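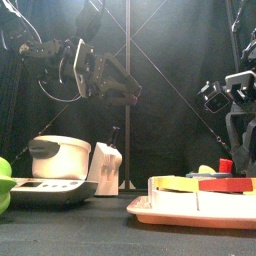
玩具厨房电器的使用与收纳观察
课程作业报告(第二稿)

小组成员:Regula Strebel、Naa Ofori、Lleucu Pugh
指导老师:Delyth Maddocks
执笔:Regula Strebel

一、为什么选这个题目

我们小组三个人都不是学设计出身的。这门课要求每个小组选一件日常的小物品,研究它怎么被使用,怎么被收起来。别的小组选了雨伞、水杯和文具盒,我们选了玩具厨房。原因很简单:Naa 的姐姐有两个孩子,家里有很多这样的玩具,每天晚上收拾的时候都有争吵。Naa 说,她姐姐最怕的不是大的玩具,而是那些看起来属于一套、可是放不回一起的小东西。

中文不是我的母语,所以报告里的句子写得比较短。Lleucu 帮我改过一次,如果还有错误,是我的责任。

二、研究的对象

我们研究的是一套白色的玩具厨房电器。它的底部是一个扁平的灰白色部件,上面有一个小的深色显示屏和一排圆形的小按钮。这个部件到底是什么,我们三个人的意见不一样。我觉得它像厨房秤,Lleucu 觉得它是炉灶。在报告里,我们统一叫它“底座”。

底座上面放着一个白色的圆柱形部件,我们叫它“锅”。Naa 坚持说这是电饭锅,因为她家里每天都用电饭锅;我从小在家里看见的是汤锅,所以我第一眼想到的是汤锅。另外还有一个白色的长方形部件,高度比宽度稍微大一点,正面有凸起的花纹。我们叫它“方块”。

三个名字都很普通,但是我们花了很长时间才决定。后来我们发现,起名字这件事本身就是一个结果:大人看到一个简单的形状,会马上想到自己家里的东西。所以我们没有把意见强行统一,而是把每个人的叫法都写在笔记里。

三、方法

我们请了6位同学和他们的家人参加,每一次都在同一张桌子上做。桌面铺着深灰色的布,后面挂黑色的布。白色的玩具放在深色的布上,轮廓很清楚,我们在旁边做记录比较方便。

每次观察分三步。

第一步,请参加的人自由地摆放这套玩具,我们不说话,只记录他先拿哪一个部件。

第二步,我们说:“请你准备一顿晚饭。”这句话没有规定做什么菜,也没有规定用哪些部件。

第三步,我们说:“晚饭吃完了,请收拾桌子。”然后给他一个纸盒,让他把所有的部件放进去。纸盒是 Võ 牌的鞋盒,是 Lleucu 从宿舍带来的,长度刚好比底座大一点。

每次观察是25分钟。时间到了我们就停止,即使那个人还没有收完。Maddocks 老师后来问我们,为什么不让他们做完。这个问题我们回答得不好。现在我认为,应该另外记录“没有收完”的情况,而不只是写“时间到”。

四、观察到的情况

(一)摆放

多数人先拿底座,把它放平,然后找可以放在上面的东西。锅几乎总是被放到底座上。方块的位置变化最大:有人放在锅的右边,有人放在后面当作“墙”,还有一个孩子把它当作冰箱,一直问我们门在哪里。

我们原来以为显示屏和按钮会让大家把底座放成固定的方向。实际的记录比较乱。大人一般让按钮朝着自己,孩子们不太在意,他们绕着桌子走,从哪一边都可以按。

(二)做晚饭

在这一步,按钮是最受欢迎的部分。孩子们一边按一边自己发出声音。有一位父亲按了几次,然后说了一个很长的故事,说这台机器正在给1084个客人煮饭。他的女儿很认真地回答:“那么你要再按一次。”这段对话我们全部记了下来,放在附录里,虽然它和收纳没有很大的关系。

方块在做饭的时候用得少。有的人问我们它是什么,我们按照约定不回答。不知道它是什么的人,通常把它推到旁边,之后就不再碰它了。

(三)收拾

收拾的顺序和摆放的顺序差不多相反。先拿走锅,再拿底座,方块常常最后才放进去,有两次被忘在桌子上。我们认为这和名字有关系:一个没有名字的东西,容易被忘记。但是我们的人数太少,这只能算是一个猜想。

底座因为是扁平的,有人把它竖着插在盒子的一边,有人把它平放在盒底。平放的时候,锅和方块可以放在上面,盖子也能盖上。竖放的时候,锅会在盒子里滚动,拿起来能听见声音。Naa 的姐姐听了以后说,她家里就是这个声音。

五、关于盒子的建议

根据以上的观察,我们做了一个简单的纸板内衬,起名叫 Wirkix。它只有一层,底部画着底座的轮廓,上面剪出一个圆和一个长方形,让锅和方块各有自己的位置。画轮廓的想法来自 Prys Foulkes,他在学校的木工房工作,墙上每一件工具的后面都画着它的形状。

第一个版本的圆剪得太小,锅放不进去。第二个版本把直径加大了一点,可是纸板变得很软。第三个版本用了两层纸板,胶水干得很慢,所以到交报告的时候,我们只请一个家庭试过。他们的意见是:孩子喜欢把形状对上,像做拼图,但是大人觉得盒子太深,小手不容易伸到底。

六、不足的地方

第一,我们只研究了一套玩具。颜色都很浅,形状也简单,如果换成有很多小食物和餐具的玩具,结果可能完全不同。

第二,黑色和深灰色的布对我们做记录有帮助,但是没有一个家庭的客厅是这样的。在真正的地毯上,白色的方块也许会更容易被忘记。

第三,我们三个人同时站在桌子旁边,有的孩子会看我们的脸来猜对不对。Lleucu 建议下次只留一个人。

第四,年龄没有分组。最小的参加者和最大的成年人放在一张表里比较,这是不合适的。

七、分工和感谢

Naa 负责联系家庭,Lleucu 负责记录和剪纸板,我负责写报告和画表格。观察在 Varkcombe 楼一层的教室进行。感谢 Maddocks 老师两次阅读草稿,也感谢 Foulkes 先生借给我们切割垫和尺子。

附录一:各次观察的原始笔记(手写,另交)
附录二:父女对话全文
附录三:Wirkix 内衬的三个版本,尺寸图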